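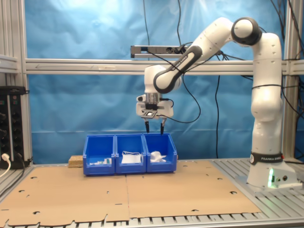

Dineo Van Wyk
Home and workshop editor, Wutora

Open-fronted bins for the small stuff

Three blue bins in a row will sort out most of the small white rubbish-that-isn't-rubbish that collects in a household: little boxes, folded cloths, masks, spare bags, tissue, bits of packaging you mean to use again. I've had a set on the laundry bench in Gerdale for years and another in the garage, and the same few habits keep both of them in order.

Choosing the bins

Get the kind with a low, sloped lip at the front. You can see what's in them while they're sitting on a bench, and you can still reach in when another row is stacked on top. Deep tubs with lids are fine for Christmas lights and no good for anything you want twice a week.

Measure the shelf before you buy. My garage shelf is 272 mm deep and the first lot of bins hung over the edge, so every time the car door opened somebody's elbow took one out. Leave a gap behind them too, if the wall gets damp in winter.

Plain colours are easiest. One colour for one job works better than a rainbow, and you can pick up matching ones later when the hardware shop has them out again in March.

Setting up the row

Push the bins tight together, side by side, with the lips lined up along the front. If your brand has side clips, use them. If it doesn't, a strip of removable adhesive between each pair does the job. A row that moves as one piece is much easier to wipe under.

Keep the row on something with a bit of grip. A flattened carton is good on a metal or slotted bench — it stops small things dropping through, it's free, and when it gets grubby it goes in the recycling. Tape the seam if you need two pieces to cover the top. Cork tile and rubber shelf liner both work as well.

One type of thing per bin. Here is how I split mine:

Left: small boxes and packets, laid flat near the front.
Middle: anything folded, such as cloths, paper and masks.
Right: soft things that won't fold, such as tissue and carry bags.

Small packets slide to the back and get forgotten, so put a rolled tea towel behind them if your bins are deep. Four is plenty for one bin of sticking plasters and the like. The rest can live in the cupboard.

Folding and bunching

Things with straps or loops should go in with the loop on top. You can then lift one out with a finger without dragging its neighbours along. Fold in half, then half again, and stop there. Johannes Baloyi, who wrote to us after the pantry article, folds his in thirds and says they stand up better. Try both.

Don't bother folding thin bags or tissue. Squash the air out and drop them in loosely, with the handles facing the front. When the bin is heaped above the lip it's time to use some up. 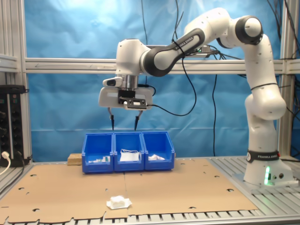 Should I label bins that are already open at the front?
Only if other people put things away in them. A strip of masking tape on the lip, with one word in marker, is enough — and it peels off when you change your mind.

Keeping it clear

Leave the bench in front of the row free for sorting. Spread out a square of paper or cloth there when you're dealing with something dusty, then gather the lot up by the corners.

Every couple of months, empty the bins and wash them in warm water with a little dishwashing liquid. Don't use a scourer on plastic, it leaves scratches that hold the dirt. Stand them upside down on a towel for 60 minutes and wipe out whatever's left in the corners before anything paper goes back in.

If you have a powerboard near the bench, mount it off the surface and to one side. Run the cords away from the bins so you aren't lifting the row over them each time you clean.

Offcuts of timber are worth keeping nearby. A small block behind a bin stops it creeping back, and the same block will level up a wobbly shelf. I keep mine in an old Mkhize biscuit tin under the bench, along with the spare clips.

What it costs

Secondhand bins turn up often at the tip shop. I paid $7 for my last set, one of them with a cracked corner that I turned to the wall. Check the lips for splits before you hand over the money, and take a tape measure with you.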